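The Tondwood Reader's Journal
Herbridge Paper Goods

If you read the way we do, with three novels on the go and a book of short stories by the bath, you will know how quickly a good line slips away. The Tondwood was made for keeping hold of them. It's a hardback journal with a page for each book, a generous margin for quotations and a proper index at the back – so you can find that sentence about the snow again in August.
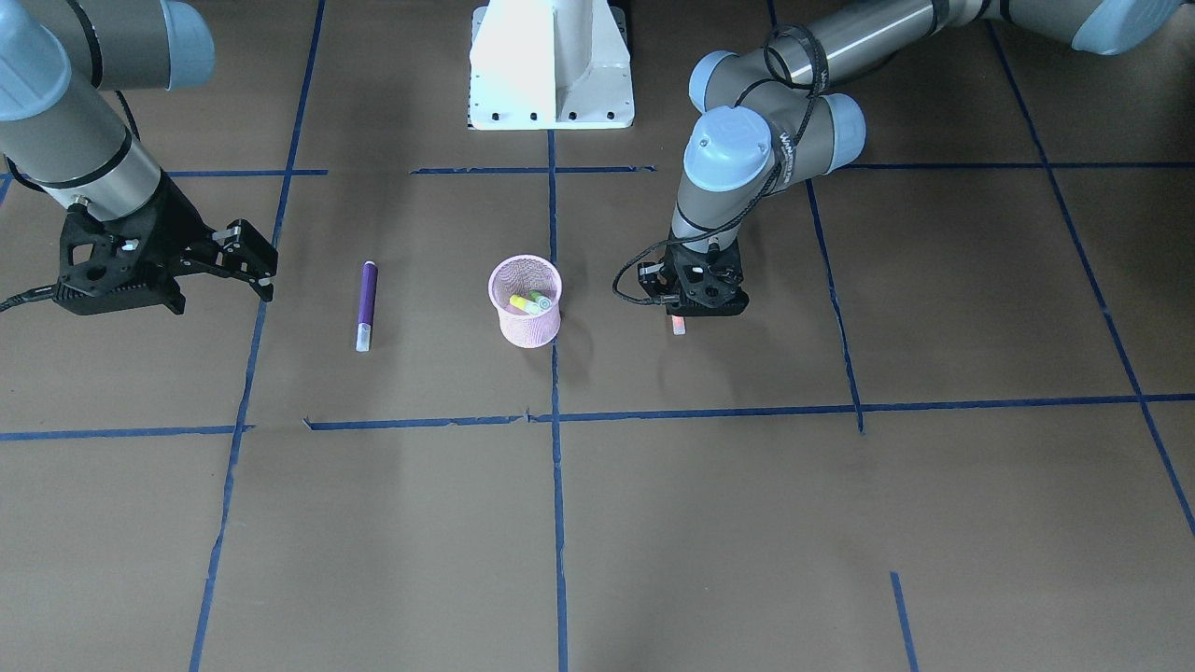
The paper is a soft cream, heavy enough for fountain pen, and we've tried it with nearly everything in the drawer. People do have their own habits when it comes to marking up a book, and a mesh pencil cup with a couple of highlighters in it, like the pink one here, will see most readers through a long Russian novel and out the other side. Fine liners and soft pencils are very happy on it too.

The cover is bound in Chamoun cloth, which wears in nicely and forgives the odd splash of tea.

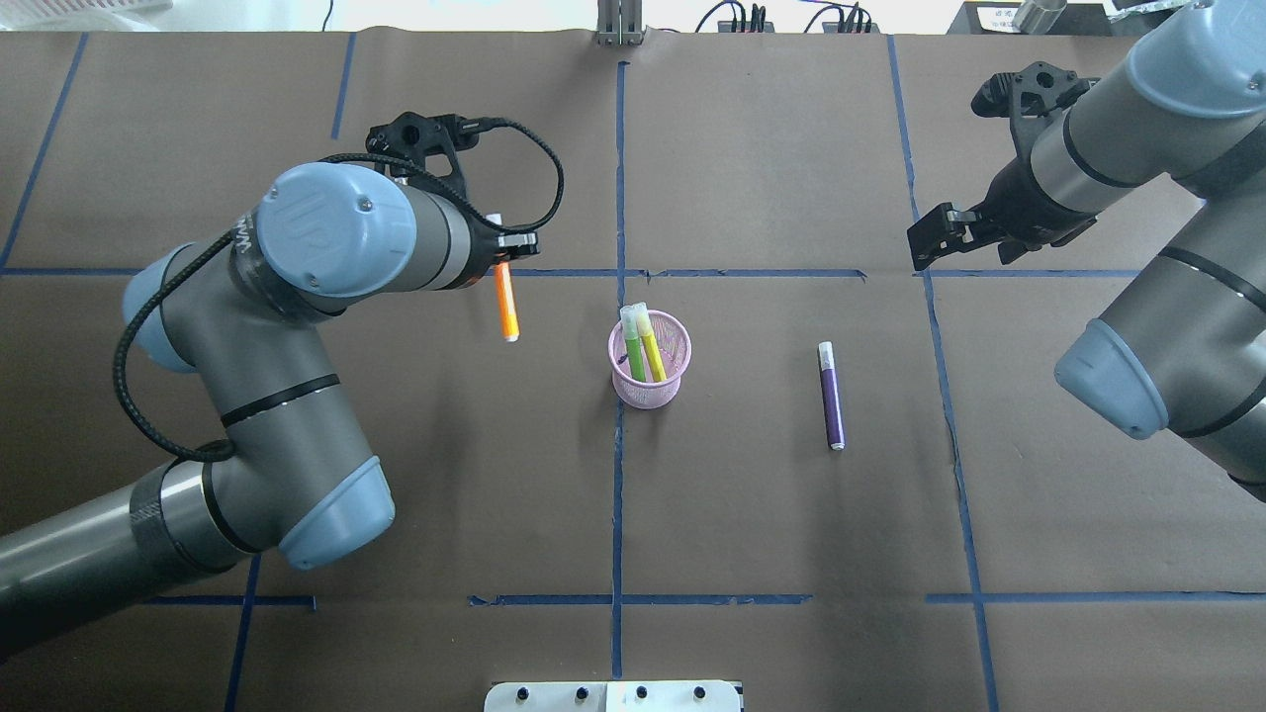

There's a ribbon as well, and a pocket inside the back cover for bookshop receipts, reading group notes and those postcards you always mean to send. If you fill yours up, the Pistwood slipcase holds two journals side by side.

Weight: 760 g
Item number: 4000
Slipcase item number: 1005
Orders placed by noon on Wednesday go out the same day.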